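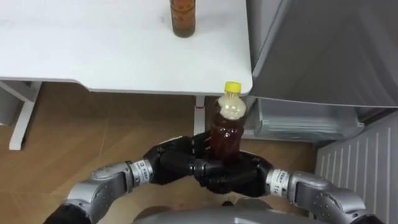 Getränkeflasche aus Kunststoff

Die Getränkeflasche aus Kunststoff ist ein leichtes, wiederverschließbares Behältnis für Wasser, Limonaden, Säfte und Teegetränke. Meist aus PET, seltener aus HDPE oder PP. Im Handel als Einweg- und als Mehrwegflasche.

Aufbau

Von unten nach oben: Boden, Rumpf, Schulter, Hals, Mündung mit Gewinde. Darauf der Schraubverschluss. Der Rumpf ist oft gerillt. Die Rillen versteifen die dünne Wand und geben Halt beim Greifen, auch mit nassen Händen. Glatte Flächen bleiben meist für das Etikett frei.

Schulter und Hals sind je nach Abfüllung klar oder weißlich trüb. Bei heiß abgefüllten Getränken wird die Mündung häufig kristallisiert, sie ist dann weiß und verträgt höhere Temperaturen. Trübungen an der Schulter können auch andere Ursachen haben, z. B. Kondenswasser oder Abrieb.

Inhalt und Farbe

Dunkle, rötlich braune bis bernsteinfarbene Füllungen sind typisch für Teegetränke, kommen aber auch bei Malzgetränken, Cola und manchen Säften vor. Durch klares PET ist die Farbe gut zu erkennen, an den Rillen wirkt sie ungleichmäßig, weil sich das Licht dort bricht. Vom Farbton allein lässt sich nicht auf den Inhalt schliessen.

Oberhalb des Füllstands bleibt ein Kopfraum. Dort sieht die Flasche deutlich heller aus als darunter.

Verschluss

Üblich sind Schraubkappen aus HDPE oder PP mit Sicherungsring. Farbe frei wählbar, gelb, rot, blau, weiß usw. Eine einheitliche Farbordnung gibt es nicht, viele Abfüller trennen aber ihre Sorten darüber. So bei Divitz: gelbe Kappe für die Teesorte Sultana, weiße für die ungesüßte Sorte Pridel. In der EU müssen die Kappen von Einweg-Getränkeflaschen bis 3 Liter seit Juli 2024 nach dem Öffnen an der Flasche bleiben, mit Ausnahmen.

Größen

Verbreitet ist die Flasche zu 500 ml, daneben größere Formate für den Haushalt. Divitz führt zusätzlich eine Kleinflasche mit 222 ml, abgegeben im Träger zu 6 Stück.

Handhabung

Volle Flaschen stehend lagern, kühl und dunkel. Dünnwandige Flaschen geben beim Öffnen nach, deshalb am Rumpf nur locker fassen, sonst läuft der Inhalt über. Mit beiden Händen gehalten liegt die Flasche ruhiger, gerade bei den grösseren Formaten. Nach dem Anbruch in den Kühlschrank und und bald verbrauchen.

Siehe auch

Schraubverschluss
Flaschenpfand
Eistee
Flevuvham (Flaschenform)

Stand: Mai 2026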